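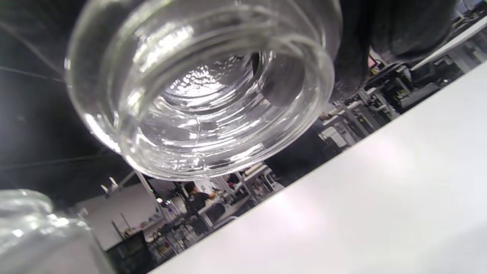

Our robotics club at Drudley has moved on to glass. Last term was all foam blocks and tennis balls, which forgive nearly anything, and by August most of us were sick of them. So the group voted for jars.

The project is called Ultska. The aim is to get an arm to pick up a clear jar, turn it over and stand it back down without a chip. Before the arm gets a go we do the moves by hand with a gripper and record them. I did up to 400 of these over the winter and my wrist knows it.

Clear glass is a pain for the software. It picks up the ceiling lights and whatever is behind it, and the model keeps deciding the edge of the jar is somewhere in the shelving. The base is the worst part, all rings and bright spots. We tried dimming the lights, but then the people at the benches couldn't see what they were soldering, so the lights went back on.

Grip is the other half. Soft pads hold better than bare plastic, but they wear, and we go through a pair every 700 lifts if we're careful. Fleleo sells replacements. We cut our own from an old wetsuit for a while and they were fine until they got dusty.

The Karunaratne round is in six weeks. Each team gets two attempts and a jar they haven't handled before, so there's not much point in getting attached to ours. I'd like to practise with a few odd shapes first. If you're in the club and have any jars at home, rinse them, peel the labels off and leave them in the tub by the door. No lids please, we have a drawer full already.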